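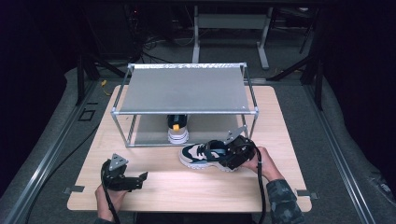

프루데로(Prudero) 공개 시연일 사진 모음

2019년 10월 18일, 나트몬트(Natmont) 작업동 1층에서 프루데로의 공개 시연이 열렸다. 주제는 손에 드는 그리퍼를 이용한 양손 조작 시연과 기록 절차였다. 사전 등록자는 40명, 현장 확인 인원은 37명이다. 진행은 멜리나 리아피스(Melina Liapis), 장비 설명은 로리 브레넌(Ruairí Brennan)이 맡았다. 이 페이지에는 시연 중 촬영분에서 고른 사진과 현장에서 나온 설명을 정리했다.

1. 신발 정리 작업

첫 번째 과제는 운동화를 선반 구조물에 정리하는 작업이다. 작업자는 양손에 그리퍼를 하나씩 들고 진행한다. 신발은 뒤꿈치 쪽을 잡은 상태이며, 반대쪽 그리퍼는 비어 있다. 선반은 가는 알루미늄 관을 모서리 연결구로 조립한 것으로, 네 면이 열려 있고 위에 회색 판이 얹혀 있다. 작업판은 좌우의 작은 금속 클램프로 받침대에 고정했다.

리아피스의 설명에 따르면 신발은 겉보기보다 까다로운 대상이다. 갑피는 눌리고 밑창은 거의 눌리지 않으므로, 같은 힘으로 잡아도 위치에 따라 자세가 달라진다. 뒤꿈치를 잡으면 앞코가 처지기 쉽고, 발등을 잡으면 끈이 손가락 사이에 끼는 일이 잦다. 과제 지침서에는 잡는 위치를 지정하지 않았으며, 작업자의 판단에 맡긴다고 한다.

한 회의 기록은 양손이 시작 위치에 있을 때 열고, 물체에서 손을 뗀 뒤 시작 위치로 돌아오면 닫는다. 도중에 신발을 떨어뜨린 경우에도 기록은 지우지 않는다. 해당 회차에 별도 표시를 달아 보관하고, 사용 여부는 나중에 검토 단계에서 정한다. 7월 이전에는 실패 회차를 즉시 삭제했으나 이후 방침이 바뀌었다.

2. 장비와 기록 방식

그리퍼의 데이터는 케이블을 통해 기록 장치로 들어간다. 무선 방식도 검토했으나 영상과 손가락 개폐 값의 시각이 어긋나는 문제가 있어 보류했다. 브레넌은 시각 동기화를 기록 품질의 첫 번째 조건으로 꼽았다. 기록 관리에는 사내 도구인 트레디스(Tredis)를 쓴다. 회차 번호, 과제명, 작업자 번호, 표시 사항이 한 줄로 저장되며, 작업자의 이름은 저장하지 않는다.

신발 과제의 하루 목표량은 약 100회다. 시연 전날에는 99회를 기록하고 마감했다. 목표량에는 실패 표시가 붙은 회차도 포함된다. 작업자 교대 간격은 정해져 있지 않고, 손목에 피로를 느끼면 바로 교대한다.

3. 손가락 마모 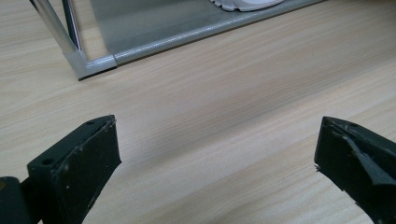

그리퍼 쪽 카메라의 시점. 검은색 손가락 두 개가 벌어져 있고, 오른쪽 끝이 왼쪽보다 심하게 뜯겨 있다.

손가락은 소모품으로 분류한다. 교체 기준은 두 가지다. 끝면이 맞물리지 않아 얇은 물체를 놓치는 경우, 그리고 떨어져 나온 조각이 물체에 묻는 경우다. 표면의 흠집만으로는 교체하지 않는다. 브레넌은 새 손가락만으로 기록한 데이터가 현장 상태와 차이가 날 수 있다는 점도 언급했다. 다만 마모 정도에 따른 비교 시험은 아직 하지 않았다.

교체용 부품은 랍티스(Raptis)에서 공급받는다. 좌우 손가락은 한 벌로 바꾸는 것이 원칙이고, 교체 후에는 개폐 범위를 다시 측정해 트레디스에 입력한다. 이 값이 없으면 다음 회차를 열 수 없도록 설정되어 있다.

4. 질의 내용

참석자 질문은 주로 선반의 형태에 관한 것이었다. 선반 치수를 바꾸어 기록하느냐는 질문에 리아피스는 현재 한 가지 치수만 사용하며, 판의 높이를 바꾼 구조물을 준비하고 있다고 답했다. 신발 종류는 회차 묶음마다 교체한다. 좌우 짝을 맞추는 조건은 이번 과제에 들어 있지 않다.

바닥 표시 없이 선반 위치를 어떻게 유지하느냐는 질문도 있었다. 선반은 의도적으로 조금씩 옮겨 놓으며, 이동량은 따로 재지 않는다는 답변이었다. 조명 조건에 관한 질문은 시간 관계로 서면 답변으로 넘겼다.

시연 자료집은 나트몬트 안내 창구에서 받을 수 있다. 자료집에는 과제 지침서와 손가락 교체 절차가 수록되어 있으며, 기록 데이터는 포함되지 않는다.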